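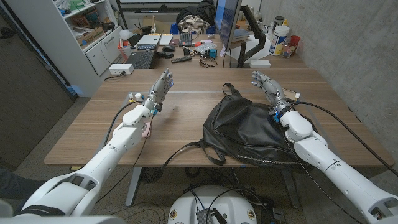

Black backpack on the table, one robotic hand over it, another to its left.

1/ Notes on inventory in Drevine after one full playthrough and a second one up to the Lu chapter. Playing on PC, controller, normal difficulty. No story spoilers past the opening town. Mostly numbers and UI.

2/ Basics. You have one pack, drawn as a grid, and items take up shapes. Items also have weight. The two systems are independent, so you can run out of cells while light, or run out of weight with half the grid free. The tutorial covers the grid and mentions weight once, in a tooltip.

3/ Weight thresholds are hard steps. Cross one and stamina regen drops immediately. Under 10 you get full regen and the long dodge. From 10 up you get the short dodge. The game displays the total rounded down, so a readout of 9 can be 9.0 or 9.9. If you pick up an arrow and your dodge changes, that is the cause.

4/ Arrows weigh very little each but they do weigh something, and the stack weight in the item panel is also rounded down. A full quiver reads as 0. It isn't 0. I'd like a decimal place here. One is enough.

5/ Auto-sort. It packs by item category first and shape second. That wastes space. With the same contents I fit everything by hand and had a free two-by-three block left; auto-sort pushed a lantern onto the ground. It does not warn you when it drops something. Check the floor after using it.

6/ Rotation works on the controller but only while the item is held, and the button is the same one that splits stacks. Holding a stack and pressing it splits. Holding a single item rotates. To rotate a stack you have to put it down, cancel, and pick it up from the context menu. Keyboard has separate keys for both.

7/ Vendors. Ondel (the rope merchant by the lower gate) buys at a flat rate no matter the item's condition. Everyone else scales the price with condition. So sell broken gear to Ondel and intact gear to anyone else. His gold resets when you rest, same as the other vendors.

8/ The first pack upgrade costs 2,700 and adds one row. Saving for it took me most of the second chapter because I was paying for repairs at the same time. On the second run I skipped repairs, sold damaged swords to Ondel, and had the money before the marsh.

9/ The second upgrade is tied to a quest and adds a column. Do it in that order if you can. Spears are four cells long and the starting pack is only three tall, so a spear can only lie sideways until you have the extra row.

10/ Crafting pulls from the pack and from camp storage when you are at camp. In the field it pulls only from the pack. The recipe screen shows the combined total in both cases. I walked out to the quarry with the screen telling me I had enough resin, and I had none on me.

11/ Storage has no weight limit but does cap at 133 slots. Stacks count as one slot. Quest items count too, including finished ones, and you can't discard those. By the end I had a whole page of used keys.

12/ Wing-sze Hung replied to my earlier post asking whether the ring slot bonus affects the grid. Tested it. It raises the weight threshold and leaves the grid alone. The threshold goes up by 3 and shows up correctly on the stats page, but the warning icon in the pack still fires at the old value. Go by the stats page.

13/ Shanthi Nanayakkara has a better writeup of stack sizes than anything I could fit in posts. One correction to it: bandages changed in the August patch and now stack with the herbal version. Her table has them separate. Everything else matched when I checked.

14/ Comparison with Zenadano, since people keep asking. Zenadano has a grid and no weight, and you pause to manage it. Drevine doesn't pause. Opening the pack in a fight leaves you standing still, and enemies keep their full attack rate. Put healing on the quick slots before any boss door. There are four quick slots and they don't take up grid space.

15/ Bugs I can reproduce: dropping an item while rotated resets its rotation; a split stack of one disappears if you close the pack with it still on the cursor; the compare panel covers the bottom row at ultrawide. The disappearing stack is the serious one. Put it down before closing.

16/ Haven't tested the Lu chapter changes on hard difficulty. If weight thresholds are different there I'll add a post under this one.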